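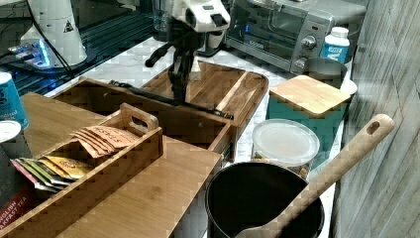
Plevesura Opens Orders for Boro, a Two-Arm Practice Kit for Kitchen Counters

Release date: 20 August 2026

Plevesura is opening orders for Boro, a kit that gives a pair of robot arms something worthwhile to do on an ordinary kitchen counter. The first run is 100 kits, and they start shipping in October to schools, labs and small robotics shops that already have arms of their own and want to work on household jobs.

Boro has been a year of evenings and long afternoons for us, most of them spent in the Duangkaew kitchen, and we are thrilled to let other people have a go at it. The kit is a set of task cards, a mounting plate for each arm, a wrist camera bracket, and the software that ties them together. The arms and grippers are yours. So is the kitchen stuff, and we mean that as a good thing! A tray, some tea bags, a cutting board and whatever else lives on your counter will do nicely.

What the kit asks a robot to do

Each of the 20 task cards describes one small job in plain words. Put the packet in the tray. Move the tea box to the other side of the board. Bring the canister to the front. The cards say what the counter should look like at the start and what it should look like at the end, and leave the middle to you. You can drive the arms by hand, play back a recorded motion, or hand the whole thing over to a trained policy and see how it does.

We left the clutter in on purpose. Early on we cleared everything away before each run, and the arms looked great, and then we put the toaster back and they looked a lot less great. So the cards now come in a plain version and a crowded version. The crowded ones are harder and much more fun (start with the plain ones anyway).

"My favorite is the flat packet," said Gifty Frimpong, who wrote most of the task cards. "A mug gives you a handle and some height. A packet lying on a board gives you almost nothing to grab, and you end up thinking really hard about where the fingertips go. I've spent whole days on that card and I would happily spend another."
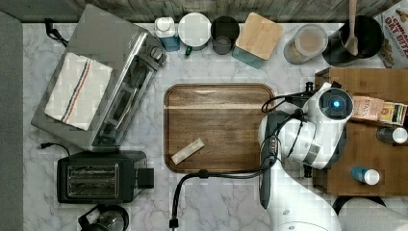
Boro session at the Duangkaew kitchen: an arm with its gripper over the edge of the cutting board.

Bolten, the software side

The program that comes with the kit is called Bolten. It runs on a regular laptop and records joint positions, gripper opening and every camera feed on one clock, so that a wrist view and an overhead view can be played back together. If a run goes wrong you can scrub back to the moment it started to drift, add a note, and pick up again from the start card.

Bolten saves to open file formats. There is no account to make and nothing gets uploaded unless you set up a shared folder yourself. Two people can label the same run from different machines, and their notes stay separate until someone merges them.

The wrist bracket took more rounds than any other part. Our first one sat too high and lost the fingertips as soon as the arm leaned over. The second one was solid but blocked a bolt that had to come out every time we changed fingers. The one in the kit holds a small camera low and close, with the fingertips in view and plenty of the surface beyond them. Close views like these are not pretty. They blur when the arm is moving and shiny things flare badly under kitchen lights.

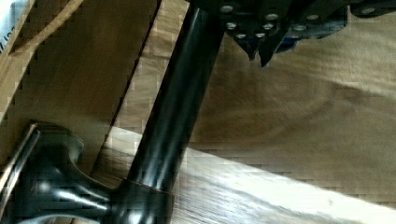
Pongsak Onsri, who looks after Bolten, would like people to keep those rough parts in their recordings. "If you throw out every blurry moment, your robot never learns what moving looks like," he said. "Bolten can flag them for you, and then it's up to you what to do. I keep nearly all of mine."

Price and what comes in the box

Boro costs $299. That covers the printed cards in both versions, two mounting plates with clamps, two wrist brackets, a cable guide set and a Bolten license with no end date. Cameras are not included. A spare set of cards can be added at checkout, and after seeing what tea does to ours we suggest it.

The plates clamp to a counter or table edge and need a straight, solid lip. They do not fit a rounded edge, and we are working on a pad for that. Sakda Panyasiri is keeping the list of arms the plates have been tried with. Write to him before ordering if yours is an odd size. He answers everything, sometimes at length.
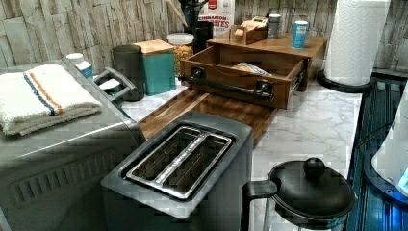 PLEVESURA | Home Tasks Group

The Home Tasks Group designed the cards and ran every one of them before it went to print. Kulap Thongsuk set up the counters, and her rule was that nothing could be bought just to make a card easier. A toaster, a folded dish towel, paper towels on their stand, a French press: all of it is the sort of thing a home robot is going to have to live with, and working around it has taught us a great deal about reach.

Some cards are still beyond us when a policy is in charge. Drawers are tough, especially when there is a soft wrapper inside, and we have marked those cards "open" in the set. If your group gets one working, please tell us how. We will gladly put your notes in the next printing with your names on them.

"I want to see other people's counters," said group lead Pongsak Chuensuk. "Ours has gotten very familiar. Send the messy ones."

Orders are open now on the Plevesura site. Teachers who would like to look through the cards before buying can ask for a reading copy.

Press contact: Gifty Frimpong, Home Tasks Group, Plevesura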